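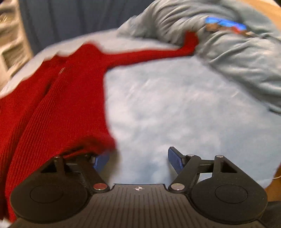 Vlasta Tichý had the first complaint: most people were never shown how to fold a jumper, and the ones who were shown have been doing it the same way as their mothers ever since, on a hanger or in a heap.

Her remark opened the trial evening from which the Farkmont Knitwear Care Days have grown. The programme starts in Trerard on 2025-03-07 and runs for 16 days, with free sessions on folding, storing and mending knitted clothes at home.

Farkmont, the household textile shop and repair workroom, is running the sessions with Jelínek, which supplies the mending yarn. Places are free but must be booked. A session lasts an hour and a half and is taught on ordinary beds, made up with sheets and blankets, as that is where most people sort their clothes.

"A bed is the biggest flat surface in most flats," said Irja Koskela, head of the Farkmont workroom. "You can lay a jumper out to its full width and see what you have got. On the arm of a chair you are guessing."

The method taught is a simple one. The jumper goes down flat, front to the bed, and is smoothed from the middle outwards. The sleeves are straightened, then brought across the back one at a time. The sides come in to meet them and the body is folded up from the hem, in halves or in thirds depending on the depth of the drawer. Ribbed knits are patted into line and never pulled. Anything with buttons or snaps is checked before it is folded.
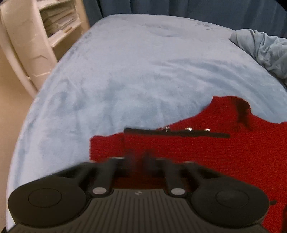 Red knitted garment with a dark trim on a pale blue blanket.

Fastenings have a part of the session to themselves. Farkmont says the workroom took in 1,309 knitted garments for repair last year, and that a good many came in with damage beside a button or snap — a stretched edge, a pulled stitch, a trim coming away from the knit. Visitors will be shown how to secure a loose trim with a few small stitches and how to fold so that metal parts do not press into the layer above.

"People bring us the elbow and forget the front," Koskela said. "We would like to see both."

Each household that attends can have one garment looked over free of charge. Small repairs will be done on the spot where time allows, and larger ones can be left with the workroom at the usual price. Garments should be clean and dry when they are brought in.

A printed folding guide, Pivow, comes out alongside the sessions. The first print run is 1,000 copies, handed out at the sessions and at the Farkmont counter while stocks last. It covers jumpers, cardigans and blankets, with a page on moths.

Bookings are taken at the Farkmont counter in Trerard, in person or by telephone, during shop hours. Children are welcome with an adult. Up to 3 garments may be brought per person.

Press contact: Irja Koskela, Farkmont workroom, Trerard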